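Skiltport 互助站 › 圣经研究工具 › 索引与编号

# 和合本与希伯来文本的节号对不上，交叉引用表怎样批量换算？

**旧约卡片柜**　发表于2月14日

手头有一份旧约交叉引用表，1,542条，电子表格格式，用在成人班的先知书与诗篇课上。表分四列：起点经文、终点经文、关系类型（引用、平行、用词相同）、出处备注。

麻烦在于来源不一。一部分条目抄自 Flirndale 出的纸质索引，用的是希伯来文本的章节号；另一部分是历年备课时按和合本记下来的；还有少数来自一本讨论七十士译本的论文集，诗篇编号整体少一。三种编号混在同一列，没有标记。

抽查时已经出了几处错。例如“珥 3:1”，按希伯来文本是“我要将我的灵浇灌凡有血气的”，按和合本则是“到那日，我使犹大和耶路撒冷被掳之人归回的时候”。两处都存在，程序不会报错，只有翻开经文才知道指的是哪一处。

我把表导入 Skesard（桌面版）后，软件按默认编号解析，没有一条被拒绝，所以完全看不出哪些是错的。

需要弄清楚的是：

1. 有没有一张完整的差异对照表可以照着换算，还是要自己做；
2. 诗篇的标题到底怎样影响节号，是不是所有带标题的诗都要加一；
3. 没有标明来源的条目，用什么办法判断它属于哪一套编号。

不考虑换用别的软件。公式会写，脚本只会改别人的。

---

## 羊皮边注 的回复

先说做法上的原则：不要在原来的列上直接改。换算本身很简单，难处理的是改过一遍之后分不清哪些已经改过。一条“诗 51:12”被加了一次2，再被加一次2，就成了“诗 51:16”，仍然是合法节号，软件照样接受。

### 一、先定一套基准编号

基准选哪一套都可以，选定后全表只允许这一套参与排序和比对。课堂上用和合本，就以和合本为基准，希伯来文编号另存一列备查。

建议的列结构：

| 列名 | 内容 | 是否可改 |
|---|---|---|
| 原始引用 | 抄录时的原样 | 锁定 |
| 来源编号 | H（希伯来文本）、C（和合本）、G（七十士译本）、?（不明） | 可改 |
| 基准引用 | 由前两列计算得出 | 只由公式写入 |
| 核对状态 | 未核、已核、存疑 | 可改 |

起点和终点各占一组，也就是八列。表会变宽，但不要为了好看把两组合并成一组，因为同一条的起点和终点可能来自不同的编号体系，尤其是有人抄了索引的起点，终点凭记忆补上的时候。

### 二、章界差异

诗篇以外的差异绝大多数出在章界上：同一段经文，一边算上一章的末尾，一边算下一章的开头。常用的列在下面，左边是和合本，右边是希伯来文本。

| 和合本 | 希伯来文本 |
|---|---|
| 创 31:55 | 创 32:1 |
| 创 32:1–32 | 创 32:2–33 |
| 出 8:1–4 | 出 7:26–29 |
| 出 8:5–32 | 出 8:1–28 |
| 出 22:1 | 出 21:37 |
| 出 22:2–31 | 出 22:1–30 |
| 利 6:1–7 | 利 5:20–26 |
| 利 6:8–30 | 利 6:1–23 |
| 民 16:36–50 | 民 17:1–15 |
| 民 17:1–13 | 民 17:16–28 |
| 申 12:32 | 申 13:1 |
| 申 22:30 | 申 23:1 |
| 申 29:1 | 申 28:69 |
| 王上 4:21–34 | 王上 5:1–14 |
| 王上 5:1–18 | 王上 5:15–32 |
| 代上 6:1–15 | 代上 5:27–41 |
| 代上 6:16–81 | 代上 6:1–66 |
| 尼 4:1–6 | 尼 3:33–38 |
| 尼 4:7–23 | 尼 4:1–17 |
| 伯 41:1–8 | 伯 40:25–32 |
| 伯 41:9–34 | 伯 41:1–26 |
| 传 5:1 | 传 4:17 |
| 歌 6:13 | 歌 7:1 |
| 赛 9:1 | 赛 8:23 |
| 耶 9:1 | 耶 8:23 |
| 结 20:45–49 | 结 21:1–5 |
| 结 21:1–32 | 结 21:6–37 |
| 但 4:1–3 | 但 3:31–33 |
| 但 5:31 | 但 6:1 |
| 何 1:10–11 | 何 2:1–2 |
| 何 11:12 | 何 12:1 |
| 何 13:16 | 何 14:1 |
| 珥 2:28–32 | 珥 3:1–5 |
| 珥 3:1–21 | 珥 4:1–21 |
| 拿 1:17 | 拿 2:1 |
| 弥 5:1 | 弥 4:14 |
| 鸿 1:15 | 鸿 2:1 |
| 亚 1:18–21 | 亚 2:1–4 |
| 玛 4:1–6 | 玛 3:19–24 |

这张表不是全部，且凡是只写了一节的地方，后面整章通常要顺移一节。例如申命记十三章，和合本13:1对应希伯来文本13:2，一直到章末。约拿书二章、弥迦书五章、那鸿书二章同理，但弥迦书是反方向：和合本5:2对应希伯来文本5:1。方向写反是最常见的录入错误，录完之后每章取首尾各一节翻经文核对。

另有少数地方是一节拆成两节，或半节归到别处，例如和合本赛64:1，在希伯来文本里是63:19的后半。这类不要用公式处理，单独列一张例外表，用 a、b 标半节。

### 三、诗篇

提问里的第二点：不是所有带标题的诗都要加一。

- 标题自成一节的，希伯来文本节号等于和合本节号加一，如第三篇。
- 标题占两节的，加二：第五十一、五十二、五十四、六十篇。
- 标题与正文同在第一节的，不加，如第二十三、二十四、一百一十篇。
- 没有标题的，不加。

判断依据是标题占了几个节号，与标题本身有没有、长不长没有直接关系。做法是建一张一百五十行的偏移表，第一列篇号，第二列填0、1或2，公式查这张表。手工填完用不了多久，比找现成的再逐篇核对快。

和合本的标题不编节号，所以引用标题本身的条目（比如讨论“大卫躲避押沙龙的时候”）在和合本编号下没有对应的数字。约定记作第0节，排序时自然落在第一节前面。Skesard 不认第0节，导出时替换成第1节，备注栏注明“标题”。

七十士译本的诗篇另算篇号：

| 希伯来文本篇号 | 七十士译本篇号 |
|---|---|
| 1–8 | 1–8 |
| 9、10 | 9 |
| 11–113 | 10–112 |
| 114、115 | 113 |
| 116:1–9 | 114 |
| 116:10–19 | 115 |
| 117–146 | 116–145 |
| 147:1–11 | 146 |
| 147:12–20 | 147 |
| 148–150 | 148–150 |

篇号换完再换节号，次序不要颠倒。举一条完整的：和合本诗51:10（“求你为我造清洁的心”），希伯来文本是51:12，七十士译本是50:12。合并与拆分的那几篇，节号还要另外处理，条目不多的话手工填。

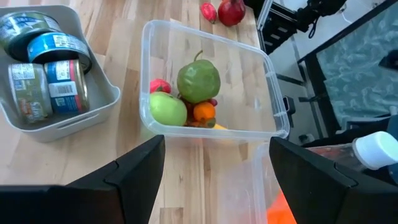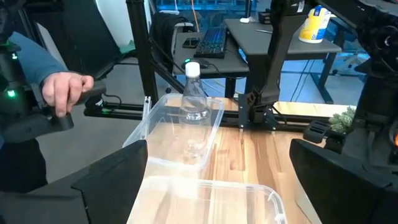
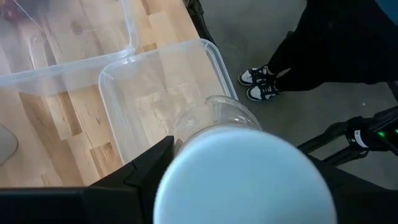
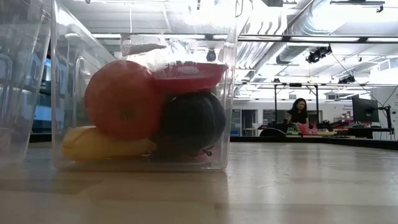 ### 四、来源不明的条目怎样归类

按下面的次序筛，前一步定下来的不再进入后一步。

1. **越界检查。** 把引用同三套编号的每章总节数比对。“珥 4:2”只可能是希伯来文本编号，“玛 4:5”只可能是和合本编号，“王上 4:30”只可能是和合本编号。章节数表要自己核过，不要直接信网上下载的。
2. **无差异章排除。** 落在没有差异的章里的，三套写法相同，来源编号可以留“?”，基准引用照抄。七十士译本在旧约别处也有自己的差异，耶利米书尤其大，列国神谕整块换了位置，所以耶利米书不能按这一条放行。
3. **批次推断。** 抄录通常成批进行。相邻若干行里只要有一条能由越界检查定下来，同批其余各行大概率同源。这是推断，核对状态填“存疑”，不要填“已核”。
4. **关系检验。** 剩下的看起点和终点的内容是否说得通。标“用词相同”的，两处原文里应当有同一个词根；按H读得通、按C读不通，就归H。

第四步要人工读经文，没有捷径。我整理自己那份索引时，走完前三步还剩31条，读了两个晚上。

### 五、公式

偏移表命名为“诗偏移”，章界差异表展开成逐节一行，命名为“章界”。逐节展开比写区间判断可靠，行数多一些没有关系。

引用拆成书、章、节三列再算，键用“书|章|节”拼接，例如“珥|3|1”。查得到就取对照值，查不到就原样返回。诗篇走单独的分支：来源编号为H时，节号减去偏移；结果为0或负数的是标题，一律写0。

跨节引用（如“珥 3:1–5”）首尾分别换算，再拼起来。和合本有些地方两节合译，后一节写“见上节”，引用落在“见上节”的，换算结果不改，备注里写明，否则上课的人翻到那里会以为印错了。

书卷简称先统一。我见过同一张表里“约珥”“珥”“约珥书”三种写法，键对不上，公式全部走了“原样返回”，看上去一切正常。

### 六、验收

换算后抽这几条核对，覆盖了各类情况：

| 输入（H） | 应得（C） |
|---|---|
| 创 32:1 | 创 31:55 |
| 民 17:16 | 民 17:1 |
| 伯 40:25 | 伯 41:1 |
| 珥 3:1 | 珥 2:28 |
| 弥 5:1 | 弥 5:2 |
| 玛 3:23 | 玛 4:5 |
| 诗 3:2 | 诗 3:1 |
| 诗 23:1 | 诗 23:1 |
| 诗 51:12 | 诗 51:10 |
| 诗 60:1 | 诗 60:0（标题） |

再做一次反向换算，C换回H，与原始列比对。标题条目反向会丢失信息（第0节可能对应H的第1节或第2节），属于预期，其余应当逐条相等。

---

## 二手注释书 的回复

直接全部改成和合本编号就行了，诗篇统一减一，其他书卷差别不大，遇到再改。我的表有300条，就是这样处理的，没出过大问题。

软件里应该也有自动识别的选项，在设置里找找。

> **旧约卡片柜：** 诗篇统一减一的话，第二十三篇第一节会变成第0节。设置里看过了，Skesard 只有“显示编号”一项，改的是屏幕上显示什么，不改导入时怎样解析。
>
> **二手注释书：** 那就把没有标题的几篇排除掉。
>
> **羊皮边注：** 第二十三篇有标题，是“大卫的诗”，同正文在一节里。排除条件要看偏移值，不能看有无标题。

---

## 馆藏编目第三排 的回复

上面第一个回复的章界部分可以用，补充几点。

**关于纸质索引。** Flirndale 那本的正文确实用希伯来文编号，但书末附的新旧约引文对照用的是英文译本编号，两部分的排版一样，换编号的说明只在凡例里出现一次。如果抄录时两部分都抄了，“来自 Flirndale”就不能直接等于H。先在备注列里查页码，附录的页码带方括号。没有记页码的，按“?”处理。

另外，初印本与重印本在这一点上不同。重印本附录改成了双编号，括号里是希伯来文编号。Echevarría 阅览室两种都有，架位相邻，借出前看版权页。重印本的版权页上印有“十月”字样，初印本没有月份。

**关于新约一端。** 交叉引用表既然有“引用”这一类，终点大概会有新约。新约的编号差异少得多，但不是没有：

- 林后十三章，和合本有14节，希腊文校勘本编作13节；
- 启12:18，有的版本算作12章末节，和合本接在13:1开头；
- 约翰三书，末尾问安有编作14节的，也有另分出第15节的；
- 徒19:40末句，有的译本另编为41节。

这些不值得写公式，放进例外表。

**关于导入格式。** Skesard 导入时如果引用列带了前缀，比如“H:珥 3:1”，会把前缀当成书卷名的一部分，静默跳过，日志里只记一行总数。前缀要放在单独的列，导入时不勾选。每次导入后拿日志总数同表格行数比一下，不相等就说明有被跳过的。

**关于半节。** a、b 标记在导入时会被丢弃，“赛 63:19b”变成“赛 63:19”，终点相同的两条可能因此被合并。需要保留半节的，在关系备注里重复写一遍。

> **旧约卡片柜：** 查了备注列，带方括号页码的条目确实有，之前一律当成H了。现在先做越界检查和书卷简称统一，诗篇偏移表填到第七十二篇。
>
> **羊皮边注：** 第七十二篇之后注意第八十八篇，标题很长，但只占一节，偏移填1。
>
> **馆藏编目第三排：** 第九十二篇、第一百零二篇、第一百四十二篇也是1。上行之诗那十五篇都是0，“上行之诗”几个字同正文在第一节。
>
> **旧约卡片柜：** 收到，已按此填写。第一百零八篇核过，也是1。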